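How I study for a timed math contest (without burning out by October)

I've been sitting proof-style contests on and off since 2010, first as a student and now as the person who nags students to sign up. Every fall somebody asks me how to get ready, and every fall I type out the same long email. So I'm putting it on a page and I'll just send the link from now on!

Step 1: Get the old papers

Before you open a textbook, print past problems. Most contests post theirs. I keep mine in a folder called Pullska (don't ask, it was the name of a password generator's suggestion and it stuck), and it has 114 problems in it, sorted by year. Don't sort by topic yet. On the day you won't be told that number four is secretly a pigeonhole problem, so practice not knowing.

Step 2: Pick a spot and a length of time

Start with one problem and 40 minutes. Phone in another room, scratch paper, pen. I like a big table, bigger than you think you need, so you can spread out four or five sheets and see all your failed attempts at once. Keep the laptop shut if you can, or at least dark.
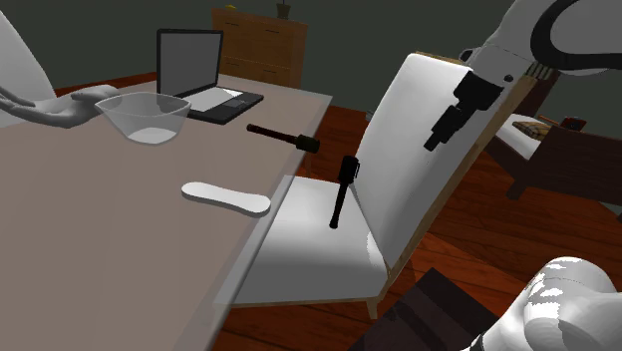 Laptop dark, plenty of table left over.

If you get stuck, stay stuck for a while. I know it feels like you're wasting an evening, but getting comfortable with a blank page is most of the training. Try small cases. Try n = 1, 2, 3 and write down what you get, even when it looks silly. Draw something. Assume the answer is even and see what breaks.

Step 3: Write it up like a grader is tired

This is where I lost nearly all my points in my first two contests. I had the idea, I had it circled, and I'd written "clearly" in front of the one thing that needed proving (ouch). After you solve a problem, take a clean sheet and write the whole argument from the top. State what you're proving. Name your variables. If you use induction, write the base case in full.

Then leave it overnight and read it back in the morning. If you can't follow your own second paragraph, fix that paragraph before moving on.

Step 4: Do a full mock

About three weeks out, do a complete paper at the real start time. Ours starts at 9 a.m., so I do the mock at 9 a.m., with breakfast first and a drink within reach. Read every problem before you write anything! Give that ten minutes. Then rank them, easiest first, and commit to the first two. 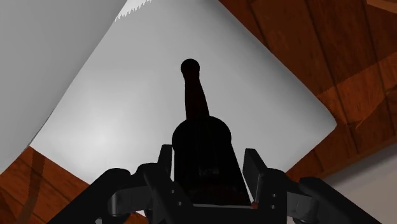
A bottle goes on the list too.

Score yourself harshly. A partial idea is worth very little on most of these papers, and one finished proof beats four half-pages of hopeful algebra. My first mock came out at a big fat zero and I was in a mood about it for days. It's normal. Do another one the next week.

Step 5: Keep an error log

Mine is a cheap spiral notebook, 52 pages, one page per problem I missed. At the top goes the problem, in the middle the idea I didn't have, and at the bottom one sentence on how I might have found it. "Look at remainders mod 4" shows up on a ridiculous number of pages. In the last week I stop doing new problems and only reread the log.

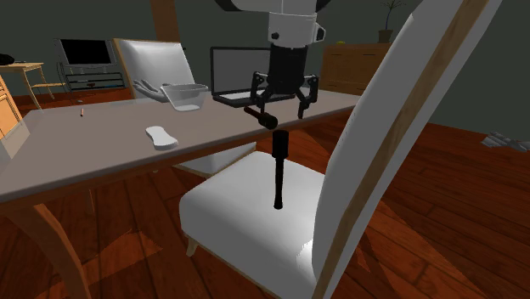
Marisol: I tried the error log last year and it helped a lot, but I'd start it earlier than you suggest. Mine only got useful once there were enough pages to see the same mistake coming back. Also, do you log the ones you solved but took forever on?

Good question, and yes, I do now. Anything that takes me over an hour gets a page, solved or not, with the time written in the corner.

Step 6: The night before

Pack two pens, your ID and a snack that doesn't crunch. Look up the room number. No new theorems after dinner, please. If you really can't leave it alone, pick one easy problem you've already solved and write it out neatly once more, then go to bed.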